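4.2 Haptic cues and the sense of being there

One of the most exciting things to come out of the play sessions was how little feedback people needed before they began to treat the game world as a place. We had gone in expecting the headset to do most of the work. Players did talk about the view, of course, but what they came back to again and again in the interviews was the small thump in the palm when a virtual oar touched the side of the boat. Several of them mimed it for us while they were talking!

The sessions took place in Clistport and Woltness during August, using the same build of Kenutska, a slow-paced rowing and exploration game made for this study. Each player tried the river level under 4 feedback conditions: sound only, sound with a plain buzz, sound with a shaped pulse, and a shaped pulse with no sound at all. The order was shuffled for every player, and each run lasted 6 minutes, long enough to reach the weir but too short to finish the level.

After each run, players filled in the presence scale adapted from our earlier Chaiyaporn study, with 5 statements about how far they felt they were on the river and how far they felt they were still in the room. We kept the wording as plain as we could. In the earlier work, phrases such as "spatial awareness" had sent people off asking what we meant, and the answers suffered for it.

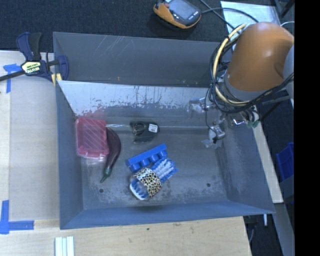
Figure 4

The shaped pulse came out well ahead of the plain buzz, and it did so at both sites. We were delighted by this, though the more surprising result lies in the silent condition. Players who felt the pulse without hearing anything still gave high marks to the statement "I knew where my hands were in the boat". Their marks for "I forgot about the room" dropped sharply, however, and we think these two findings belong together. Touch seems to fix the player's body within the game, while sound is what pushes the real room away.

Timing mattered a great deal too. The pulse was set to begin at the moment of contact, but during early testing we had a version in which it arrived 200 milliseconds late. Testers disliked it so strongly that we dropped it from the main study. They described the oar as "rubbery" or "asleep", lovely words that we have borrowed ever since for talking about lag in the lab. A late pulse was judged to be worse than having none, and designers working with wireless controllers may want to bear this in mind when they budget for delay.

There was also a clear effect of practice. On their first run, players tended to knock the oar against the hull on purpose, just to feel it happen. By the last run they had mostly stopped doing so and were using the pulse to steer, correcting the stroke before the boat had visibly turned. We did not set out to measure this and have only our session notes to go on, so we offer it as a pointer for later work. It is a very promising one all the same, as it suggests that players can learn to read a new touch signal within a single sitting.

Not every comment was favourable. Some players found the pulse tiring on the weir, where contacts come quickly, and asked for a way to turn it down without losing it altogether. We have added a strength slider to the current build, and its effect on the presence scores is taken up in Section 4.3.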